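Gruvden Herringbone Floorboard – Natural Matt

Findeck

Gruvden is a short solid timber board made for herringbone floors. Each board is 67 mm wide and 10 mm thick, with a tongue along one long side and one end. Boards come as lefts and rights, boxed separately, and you need equal numbers of each. The finish is a clear matt lacquer put on at the factory, so there is no sanding or coating to do once the floor is down.

The colour is a light tan. Expect some variation from board to board, including small knots and the odd darker streak. Open several boxes at once and mix them as you lay. If you work through one box at a time you can end up with a patch that looks different from the rest of the room, and we can't treat that as a fault.

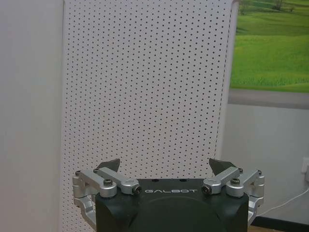 Boards are glued down over their full face. They are too short and too thin to be floated on underlay, and we don't recommend secret nailing at this thickness. Use a flexible timber flooring adhesive. Jerkex is the one we stock and the one our own installers use, but any adhesive rated for solid timber over your type of subfloor is fine.

Where it can be used

Gruvden suits living rooms, hallways, bedrooms and kitchens on or above ground level. It can go over concrete, structural plywood or an existing particleboard floor, as long as the surface is dry, clean and flat. It shouldn't be used in bathrooms, laundries with a floor waste, or any room that is hosed out. It is not rated for outdoor use, covered or uncovered.

Underfloor heating is possible with hot water systems only. Ring us before ordering, as the heating has to be run and then turned off before the boards go down.

Before you lay

Leave the boards in the room where they'll be laid, with the boxes open, until they have settled to the conditions in the house. Your installer should check them with a moisture meter before starting. Indoor humidity should stay under 60 per cent during this time and while the glue cures. New plaster and fresh paint put a lot of moisture into a room, so finish those jobs first.

Set out from the centre line of the room and dry lay the first few rows without glue. Most problems with herringbone come from a first row that is slightly off square. Leave an expansion gap of 10 mm at all walls, posts and hearths, and cover it with skirting or scotia. In long rooms you may need an extra gap partway along.

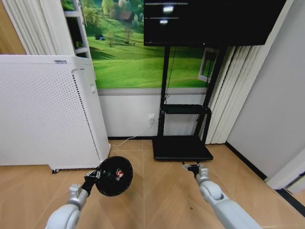

Cleaning and care

Vacuum with a soft brush head, or sweep. For marks, use a well-wrung microfibre mop and a neutral timber floor cleaner. Don't use steam mops, vinegar, methylated spirits or anything with wax in it. Wipe up spills when they happen.

Put felt pads under chairs and tables and change them when they get gritty. Heavy appliances should be lifted into place or walked over sheets of hardboard – dragging a fridge across any lacquered floor will scratch it.

Scratches that haven't gone through the lacquer can be touched up with the Baird repair pen in Natural Matt. Deeper damage usually means replacing the board. Keep at least one spare box of lefts and one of rights, as later batches may not match.

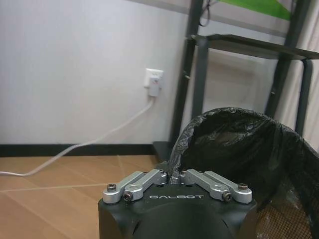

Silver finger bars above a black GALBOT gripper body.

Ordering and delivery

Gruvden is sold by the full box. Allow extra for cutting, and more again for rooms with bay windows or odd angles. A full pallet holds 51 boxes and is delivered to the kerb by tail-lift truck. Smaller orders can be picked up from our warehouse, where you'll need a ute or trailer with a flat tray.

Unopened boxes can be returned for a credit if they have been kept dry. Opened boxes can't be returned.

Samples are free and include one left and one right board. For trade pricing or questions about your subfloor, ask for Blažena Vávra on the flooring desk.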